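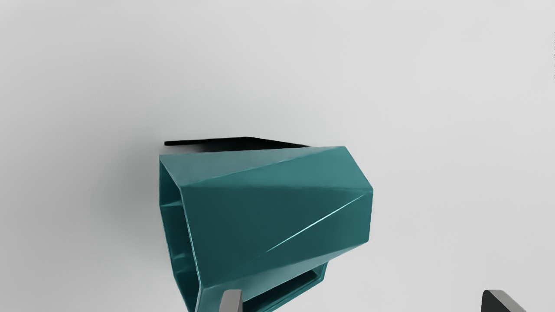 Home Notebook Drafts Archive Contact

Thursday, July – opinion desk workshop

Worked on the piece on students lending each other money. Draft is 48 lines over what the page can hold at 600 words, so most of the second half has to go.

28 survey slips back from the lunch tables. The lending question was badly worded. "Do you pay for friends" got read as treating people to food, and a few wrote in the names of snack bars. Reworded it to "Have you lent a classmate money this term and not been paid back." Will run it again with the Urico group.

Read the opening aloud. The line on being raised to never ask for money back is the strongest thing in it – moved it to the top. The paragraph on prom tickets reads like a lecture. Cut.

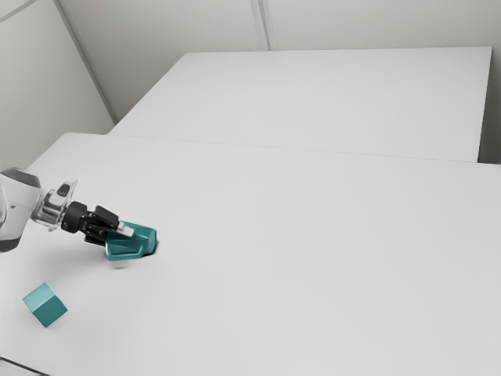
Teal piece held in the gripper, over the white table.

Still open: whether to print what people owe. I say no, amounts only in ranges. Fukano draft has the same problem and should follow the same rule.

Next: new slips printed, second read at 2.

2 comments Share

Recent entries
Yook column, notes on tone
Letters page: what we cut
Wonow interview questions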